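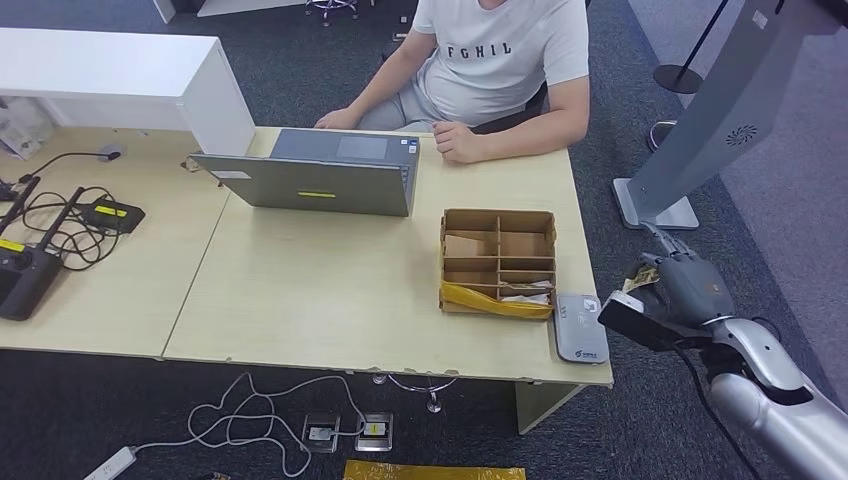 Zirkmont Creek Catchment Group – Members' Help Board

Reed seedlings keep dying at the bottom end of the creek

Posted by Vasilică Ciobanu

Hi all, I look after the lower stretch at Zirkmont, from the footbridge down to where it goes brackish. We put in 300 tubestock last September, mostly sedges and common reed, and the top half has gone gangbusters. The bottom half is a sad story. I walked it on Monday and counted 52 still alive, and half of those look pretty crook. Leaves brown from the tips, no new shoots, and a few have lifted clean out of the mud with the roots still in a neat tube shape.

I've got jute mat down and most of them had guards. Is it salt, is it the ducks, or did I just plant them badly? I'd rather know before I order another lot from Olis Nursery, as the grant money won't stretch to a third go.

Sorin Enache

G'day Vasilică. Could be all of the above, but the neat tube shape tells me they never rooted out into the mud. We had the same thing on our patch and ended up going much deeper with the holes, so the top of the plug sat a good 90 mm under the surface, then heeled them in hard. Felt brutal but they held through the next big tide.

For the brown tips I'd be looking at salt. Do you know what your water's doing at the end of a dry spell? Borrow the conductivity meter and take a reading at low tide and another at high, in the same spot, for a couple of weeks. If it's swinging a lot, skip the freshwater sedges down there and go for sea rush and a bit of samphire on the edge. Ask Olis whether they can harden the stock off in slightly salty water before you pick it up – ours did that for 2 weeks and the difference was huge (well, I thought so, my wife reckons it was just a wetter spring).

Oh, and check when the guards came off. Swamphens will pull plugs out for fun.

Ghiță

ducks. its always ducks. net the lot

Jallalico

Agree with Sorin on sea rush. I'd add that the mat might be part of your trouble, ours lifted in the first flood and took a heap of plants with it. We pin it every half metre now and cut the slits smaller. Also don't write off the crook ones yet! Common reed can look stone dead above ground and then shoot from the rhizome once it warms up. I'd leave them in until the end of spring before replanting.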